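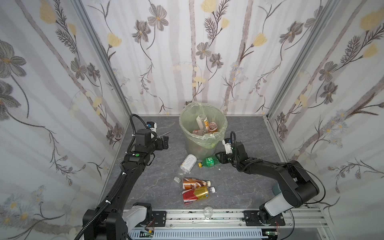 Bottles in a lined wastebasket, flowered paper behind.

I have sung in public 266 times to a band that wasn't there. The band lives on a laptop, never asks for petrol money and has never once turned up with a new girlfriend who plays the tambourine. By every sensible measure it is the best band I have worked with, and I would like to complain about it.

My complaint is the ending. Most backing tracks are made with real care. Somebody has sat up late getting the organ right in the second verse, and has put in the little guitar run that only guitarists notice. Then they reach the last chorus, where the original record fades out, and their nerve goes. Some tracks fade too, which leaves the singer at the Skarnell Social Club mouthing at a room full of people as though someone has slowly closed a window on him. Others stop dead on a cymbal crash. A few go for the grand slow-down, and you only find out which when you are standing in it.

A fade is a fine thing on a record. It suggests the musicians are still at it somewhere, going round and round. In a function room in Cikthorpe at ten at night it suggests a fault with the plug.

Uwe Vogler, who played bass for me when I could still afford one, says I should simply edit the files. He has 1,855 of them, all trimmed, labelled and sorted by key, and he can't understand why a grown man would sing "Happy ever after" over a drum fill meant for someone else. He may be right. I did try. I spent most of October on one ballad and managed to give it 8 endings, all of them in the introduction.

What I want is modest. If you sell me a track, tell me on the page how it finishes. I get the tempo, the key, the length to the second and a picture of a microphone on fire. I'd swap the lot for the words "stops on the beat".

The other night in Castaño's back bar I did a waltz I'd bought that afternoon, bar 179 came and went, and the thing simply carried on. I sang the chorus again. I thanked the staff. I hummed. A couple who had sat down finished their drinks, got up and danced a second time, rather well – and when the piano did finally pack it in they clapped the laptop.

I've bought another one by the same people for Saturday-night sort of crowds. It has a fade.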